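Subject: Re: Monday open day at Jeratance -- worth the trip?

On Monday evening a list member wrote:
> Did anyone get to the Jeratance open day? I had a place booked
> but couldn't get away from work. I mostly wanted to know if the
> assembly demo was live or just a film, and whether they let
> you ask questions.

I went, and yes, it was live. They ran two groups, and I was in the afternoon one with 35 others. It starts with a talk in the canteen, which you could skip. The hall is 260 steps from the car park, all on the flat, for those who asked about access.

The first stop was the Flondix packing line. It was fast and loud and hard to see much of from behind the rail. They quoted 4000 cartons a shift. Questions were fine there but you had to shout.

The assembly demo was at the far end, on the Nyitrai cell. The job is a small set of coloured parts, blocks and pegs, that have to go together in a set order inside a grey walled tray. The green U-shaped part goes into the slot in the purple block, and it's a snug fit.

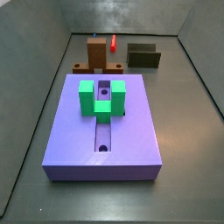 The engineer said most of their time goes on the order of the steps -- the planning, in other words -- and that gripping is the easier half. I asked what happens if a part is put down crooked. She said the cell looks again and has another go, up to a limit they set, then stops and calls someone over.

Britero had a stand by the door with leaflets and no machine, so I didn't stay. There is another open day in July, and booking is through the Jeratance site as before.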